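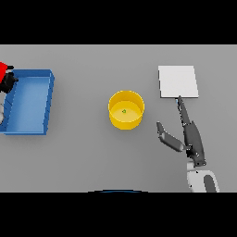 Hi all,

Replying under Ryota's bits because there are a couple of separate things in there and I'll lose track otherwise.

On Wednesday, Ryota Shibata wrote:

> I've moved the bin-to-pad task over to the Conier planner and it's mostly behaving, but I get a stall when the goal is the small green part in the yellow bin. The log says "no grasp candidates" 74 times and then it gives up. Same part lying out on the bare table is fine. Is it the mask or the planner?

I reckon it's the mask, or mostly. The part is tiny next to the bin, and the segmenter throws away any blob under a minimum area before the grasp sampler ever gets a look at it. The default was picked for the big blocks we were using back in September (my fault, I never went back and tidied it). Try dropping `min_blob_px` right down and see if you get candidates. If you do, you'll probably get a few silly ones on the rim of the bin as well, so turn on the colour check while you're in there.

There might be a second problem hiding behind it, though. Fingers wide open is a lovely way to approach a block on a flat table and a rotten way to go into a round bin! The collision checker uses whatever opening you have at the pre-grasp pose, so every candidate near the wall gets thrown out. I've got a branch of Hindoteo that narrows the fingers before the descent. It's 712 lines, nearly all of it tests - happy to push it if someone will review it.

> Also, do I need to tell the planner about the other arm? It's parked over by the blue tray.

Yes please, even parked. Mikuš loads it as a static obstacle only if it's listed in the scene file, otherwise it plans straight through as though there's nothing there. I ran 1,721 planning queries overnight with it left out and got some beautiful short paths to the tray, every one of them rubbish. Add the entry, set the padding to 2 cm and leave it alone.

The white pad I'd keep as a plain box for now. It's thin, but the place height comes off its top face, so don't be tempted to fold it into the table.

Could you send me the full log from one stalled run, with the seed? The snippet stops before the bit I want.

Cheers,
Gaz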